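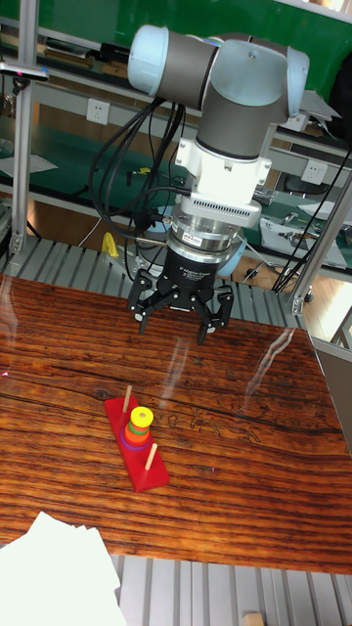
Slide 1. Over the tabletop.

What a Toy Library Teaches You About Toys
Speaker notes, Mikmont Family Services Meeting, July 28, 2021

OPENING (leave this up while people find seats)

Good morning, and thank you all for coming out so early, and for bringing your coffee in with you, because I brought mine too. I come from Lilbridge, where we have run a toy library out of the old Hendricks shoe store for a good while now. If you have never been inside one, picture a regular library where the books have been replaced by wooden trains and dress-up capes and a great many puzzles, and where everybody is a little louder.

(Ask for hands: who has a toy library in their town? Who wishes they did? Wait for it, people are slow to raise hands before nine.)

We have 562 toys on the shelves and 34 bins in the back that are waiting for somebody to sit down and sort them. Last year we made 1,333 loans. I was very proud of that number until I looked at what was being borrowed, and that is really what I want to talk with you about this morning.

THE PLAIN TOYS GO OUT FIRST

When we opened, I spent far too much of our first grant on big, bright, noisy things. There was a talking farm I was especially fond of. It went home with five families and came back from every one of them within days, usually with the batteries taken out and handed to me separately in a sandwich bag!

Meanwhile the blocks were never on the shelf. Same with the nesting cups, the shape sorters and anything with rings. Parents would come in and ask for them by name, or by waving their hands in the air to show me the size. A baby mouths the rings, a one-year-old throws them, a two-year-old stacks them any old way, and then one afternoon somebody puts them on in order and looks up to see who was watching. You get years out of a toy like that, and it has no switch on it anywhere.

(Slow down here. Tell the story about the family that renewed the blocks all winter, but keep it short this time.)

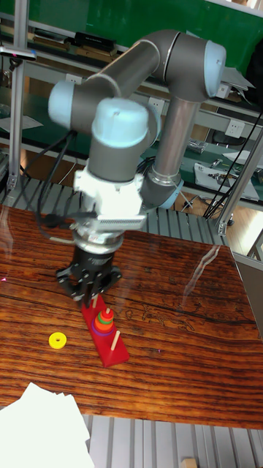
KEEPING SETS TOGETHER

Now for the part everyone asks me about afterward, so I will try to get ahead of you. Yes, pieces go missing. They go under car seats and into heating vents, and one of ours came back in the mail from a grandmother's house two states over, with a very nice note.

What has worked for us is a card tied to each bag. It has a drawing of every piece on it, life size if it fits, so that a child can lay the pieces down on the drawings before the bag goes back. Children love this job. We tried a printed checklist first and the grown-ups signed it without looking, and I can't blame them, I would have done the same with a stroller in one hand.

We don't charge for lost pieces. Our friends in Vornwood do charge, a small amount, and they are happy with it, so please talk to them too (they're sitting near the back, give them a wave). In Lilbridge we found that families who owed us money just quietly stopped coming, and I would much sooner lose a puzzle piece than a family.

We also keep a jar of strays on the counter. Rings, wheels, pegs, one small wooden sheep. People bring things in for the jar that were never ours in the first place, and I have stopped arguing about it. 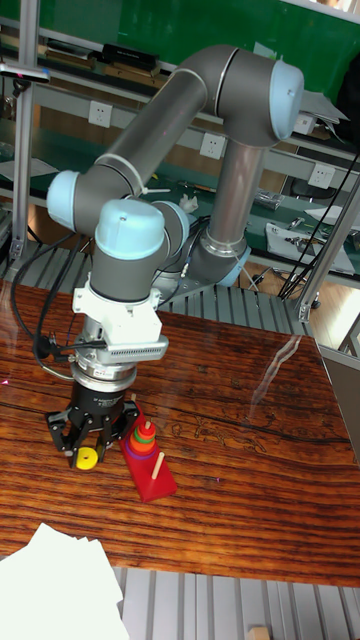

WHAT IT COSTS TO START

I promised the organizers some practical numbers. You can open with 200 toys. I know it sounds thin, but if most of them are simple and sturdy they will turn over quickly, and the shelves fill up faster than you'd think once word gets around that you take donations. Do be choosy about those. Learn to say "thank you, we have plenty of those" and say it with a smile.

Spend on shelving before you spend on toys. Low shelves, open fronts, screwed to the wall. Get good drawstring bags, more than you need, and a table big enough for two families to check things in at once. Ours is too small and we bump elbows every Saturday morning.

(Skip the insurance section if we are running late. It is on the handout.)

QUESTIONS

Leave plenty of time. Repeat each question out loud for the people at the back. If someone asks about cleaning: warm soapy water, a soft cloth for the wood, and let it air dry.

Mention the open house in September, and that there will be pie. Sign-up sheet is by the door. Remember to take the sample bags home again, including the one that's being passed around.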